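Student robotics club takes computer assembly as its project for the year

Rarnska, 13th July – The robotics club of the Genutia technical school has shown the first results of its new project, in which two robot arms learn to put parts into an ordinary desktop computer. The club presented the work at its open evening in the school workshop, where parents, younger pupils and guests from local companies could come close to the table and ask questions.

The project carries the name Nonex. It started last September, when the members had to choose one bigger task for the whole school year. In former years the club built small vehicles for line-following races, and the older students wanted something different. Several ideas were on the list, among them a machine for sorting screws and a plotter for large posters. The computer won the vote by a small difference.

The reason for the choice was partly practical. The school was replacing the machines in one of its computer rooms, and 40 old desktops were waiting to be taken away. The club received permission to keep them. Some are used for training, and others were opened for spare parts.

In the first months there was not much to see for visitors. The students learned how to take a computer apart and put it together by hand, and they wrote down each step in a common notebook. According to the club, this notebook was later more useful than any program. A person who pushes a memory module into its slot feels when it is in the right place, but the same movement had to be described for the arm in small pieces: how high to begin, in which direction to push, and when to stop.

Later the group was divided. One team works on the movements of the arms, one team on the camera, and the third team draws and prints the holders for the parts. The printing team had perhaps the longest way to go. The first holders were too tight, and the gripper lifted the holder together with the part. The next ones were too wide, so the parts were lying a little differently every time. The students changed the drawings many times before they were satisfied – and the box with failed prints is still standing under the workbench.

The tasks are now three: placing the processor in its socket, inserting the memory, and connecting a cable. The first one is considered the most delicate. The contacts in the socket are thin and bend easily, and the club has already lost two motherboards in this way. For this reason every new movement is first tried at low speed, with a student keeping one hand near the stop button.

Between spring and summer the club recorded 799 attempts with the memory module and 184 with the processor. The cable was started last and has the smallest number of attempts. It is also the task where the members expect the most trouble, because a cable does not keep its shape when it is held. The results are written in a table on the workshop wall, where the bad days can be read as well as the good ones.

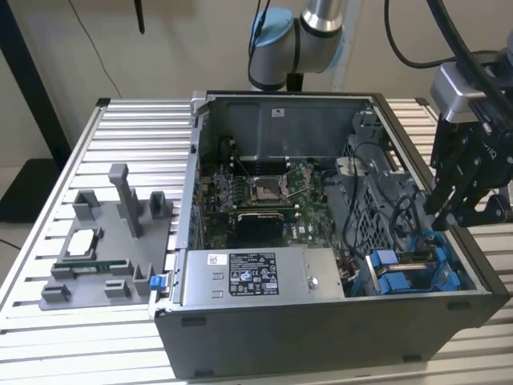

The opened desktop on the work table, with the printed fixture plate for the parts on the left.

The local company Pretorius, which makes packaging machines, supports the club with tools and with advice. Its engineers visited the workshop several times during the year and helped the students to calibrate the arms. The company also paid 2138 euros for printing material, cables and a stronger table. In return, the club will show the project at the company's open day in autumn.

During the open evening the youngest visitors were mostly interested in driving an arm by themselves. They could do this at a second table, with wooden blocks instead of computer parts. The waiting line was long until the end, and the club had to extend the evening by half an hour.

The workshop is closed during the summer holidays. Work on Nonex continues in September, when the club also takes new members from all classes. Experience with programming is not necessary, and students who prefer drawing or mechanical work are equally welcome. Interested students can leave their name at the school office or come to the first meeting, which will be announced on the notice board next to the workshop.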